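Search this site
Enter keyword
Print this page | E-mail this page

Workshop Practice Notes: Holding Boards for Small Robot Arms

Members who build a task board for a bench-top arm are asked to read the following notes before cutting material. They apply equally to boards made at home and to those assembled in the shared workshop at Saarela. The notes were revised on 13 Aug 2024 and replace the earlier sheet on jigs and fixtures.

Choosing and preparing the panel

Select a flat panel and check it with a straightedge in both directions. A bow that is hardly noticeable by eye will still put one end of a row of holders out of line with the other. Round any exposed corners with a file, then finish with 235 grit paper or the nearest grade in the drawer. A matte grey or other neutral colour is recommended, as gloss surfaces throw glare back into a wrist camera.

Mark the mounting line before drilling. The standard spacing between hole centres on workshop boards is 200 mm for large fixtures; smaller holders may be placed closer, provided that the open gripper clears the neighbouring fixture. Members should test this clearance by hand, with the arm powered down and the fingers fully open.
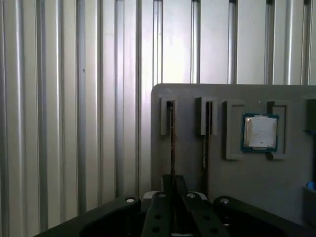 Slotted holders should be sized from the part they are to receive, measured with calipers at its thickest point. Cut the slot slightly narrow and ease it with a fine file until the part enters under light pressure. Circuit cards held upright need particular care, as components along the face can catch on the mouth of the slot. Square recesses present a different difficulty: a processor may settle at a slight tilt, as the one in the second square holder does here, and a programmed pick that assumes a level part will then close on one edge first. Inspect the seating before each run, and clear any grit from the corners of the recess with a dry brush.

Discarded processors and cards are suitable for practice. Wipe old thermal paste from the metal lid with isopropyl alcohol and a lint-free cloth, and allow the part to dry fully before handling. Parts which are still required for use should not be placed on a practice board.

Fasteners and fingers

Check the screws on the gripper housing and fingers at the start of every session. Use the correct driver and stop when the screw is snug -- overtightening will strip a plastic thread. The Ornix driver set is kept in the second drawer and must be returned complete. Any finger showing a crack near a screw hole is to be withdrawn and a replacement requested.

Running the arm

New programs are to be run at the lowest speed setting until the full path has been observed. Keep hands, sleeves and lanyards clear of the board while the arm is powered. After 1,000 cycles the holders should be measured again, and any slot that has widened should be replaced.

Florin Ilie maintains the drawings for the standard holders. Requests for changes to the Zolwood panel template should be directed to Eero Eskola before the end of September. Offcuts longer than 273 mm may be returned to the rack; shorter pieces go in the bin beside the bandsaw.

Contact the workshop office | Copyright Saarela Shared Workshop | Back to top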